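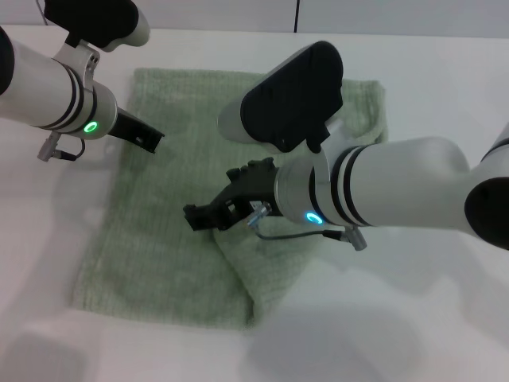 Light green terry towel on a white table, with the right side folded or bunched over itself

Towel folding is the household and laundry work of bringing a clean towel from its open shape into a smaller, regular one, so that it can be stored, carried or put out for use. It is done in homes, hotels, hospitals, swimming pools and commercial laundries. The word is used mostly for terry towels, which have loops on the surface and behave differently under the hand than flat cloth such as bed linen or tea towels.

Contents
1 Material
2 Laying out
3 Common folds
3.1 Half fold
3.2 Third fold
3.3 Rolling
4 Storage
5 In hotels and laundries
6 Frequent faults
7 Terms
8 See also

Material

Terry cloth is woven with two sets of lengthwise threads. One set is held tight and makes the ground of the cloth, the other is left slack and makes the loops. The loops take up water, and they also give the towel its thickness. A towel may be made of 100 percent cotton or of cotton mixed with another fiber, most often polyester in the ground threads.

The weight of terry cloth is given in grams per square meter. A towel of 500 grams is considered a usual bath towel in many households and folds without much effort. Heavy towels, up to 900 grams, are thick at the fold and have a tendency to open again when they are laid down. Thin towels fold sharply but slide in the stack.

Many towels have a flat woven band near each short end, called the border or dobby band. The band often shrinks more than the looped part in the first washes. When this happens the short ends become narrower than the middle, the long sides are no longer straight, and the corners cannot be brought together exactly. Some makers leave the band out for this reason. The side edges of a towel, called selvages, may also become wavy after repeated drying at high heat.

Laying out

A towel can be folded in the air, against the body or on a table. Folding in the air is quick for small pieces. For bath towels and bath sheets a table is more comfortable, and it gives a more even result. The surface should be smooth, clean and large enough that no part of the towel hangs down, because a hanging part pulls the rest out of position.

The towel is taken from the basket by two corners of one short end, shaken once and lowered on the table. It almost never comes to lie fully flat. One part usually turns under or doubles over itself, and ridges remain where the cloth was pressed in the dryer or on the line. These are removed before the first fold. The worker holds the part that is already flat with one hand and draws the doubled part outward with the other. It is better to draw from the edge than to push from the middle, as pushing only moves the ridge to another place.

After this the loops are brushed with the open hand, in one direction. This step has no influence on the fold and is often left out at home.

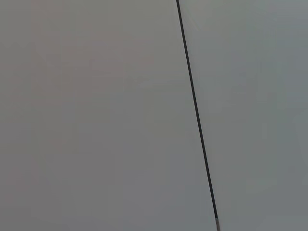 If the towel has a right side and a wrong side, for example when a name is embroidered or when only one side is sheared to velour, the right side is laid down. It will then be on the outside when the fold is finished.

Common folds

Half fold

The half fold is the oldest and simplest way. The short ends are brought together, then the towel is folded in half again, and once more if the shelf is shallow. It needs little attention and can be learned by small children. The disadvantage is that one side of the packet shows the open edges and the other side shows the fold, so a stack looks neat only if all towels are turned the same way.

Third fold

In the third fold the towel is laid with a long side toward the worker. One long side is brought over to two thirds of the width, and the other long side is laid on top of it. The result is a long strip of 3 layers. The strip is then folded in half, or again in thirds, depending on the depth of the shelf. The selvages are hidden inside, and for this reason the third fold is preferred where towels stand in open view.

A towel folded in thirds along its length can be hung directly on a rail without opening it. Some households keep this fold in the closet for this purpose only, and use the half fold for all other pieces.

The most difficult point is the first third. If it is laid too wide, the second side does not cover it and an edge looks out. Experienced workers find the width by eye. Beginners can make a light crease with the hand on both lines before folding.

Rolling

For rolling, the towel is folded once or twice along its length and then rolled from one short end to the other. Rolls are used in baskets, in sports bags and on narrow shelves where a flat stack would not stand. A roll that is begun tightly stays closed by its own friction. One which is begun loosely opens soon and cannot be corrected except by starting again.

Hand towels are sometimes rolled with one corner folded in diagonally at the start. At the end this makes a small pocket, into which the last corner is pushed.

Storage

Folded towels are placed on the shelf with the rounded fold to the front. This makes it easier to take one towel without lifting the edge of the next. Freshly washed towels are put at the bottom of the stack or behind it, so that all pieces are used in turn and wear at the same speed. In many homes this is not followed, and the same few towels are used the whole year while the others stay in the back.

Towels should be completely dry before folding. A thick fold closes in the moisture, and the smell which comes from it is difficult to wash out. In rooms with damp air it is advised to leave a towel open for a short time after it comes from the line, and to leave some space between the stack and the wall.

Stacks of terry towels compress under their own weight. The loops of the lowest pieces are pressed flat, but they recover at the next wash. High stacks also lean, mainly when the dobby bands all lie on the same side. Turning every second towel half around corrects this.

In hotels and laundries

Professional laundries fold by a written standard, so that pieces from different workers can be put in one stack. The standard gives the finished size, the side on which the label must lie and the number of towels in a bundle. The Koltudmont laundry school teaches the third fold first and the half fold only afterward, with the argument that a worker who has learned the more difficult fold will do the easier one correctly without instruction. Its course book, written by Marloes Dewulf, recommends a table height a little below the elbow, and a light colored table top, on which the edge of a colored towel is easily seen.

The spa hotel Restitz is known among housekeepers for the "Restitz fold", a third fold in which the last short end is tucked into the first. The packet can be thrown or carried under the arm without opening. It takes more time than the usual fold and is used mainly for pool towels, which are handed over a counter. Lawal Adeyemi, for many years head of linen at the hotel, described it in the trade magazine Garba and noted there that it does not work well with heavy towels.

Decorative folds, such as fans, shells and animals, are a separate subject. They are made for one presentation and are not suitable for storage.

Frequent faults

Edge showing: the first side was laid too wide, or the towel was not square on the table.
Thick corner: a ridge or a turned part was folded in. The towel must be opened again, as the thickness does not go away by pressing.
Spiral in the roll: the strip was not straight, and the roll moves to one side.
Uneven ends: usually a result of shrinkage in the dobby band. Pulling the band by hand while the towel is still damp helps in light cases.
Packet opens: the towel is heavy or very new. New towels become easier to fold after several washes.

Terms

Bath sheet: a towel larger than the bath towel, normally folded on a table.
Dobby band: flat woven strip near the short end.
Ground: the tight part of the cloth, without loops.
Pile: the loops taken together.
Selvage: the finished long edge.
Velour: terry of which the loops are cut on one side.

See also

Bed linen
Linen closet
Napkin folding
Terry cloth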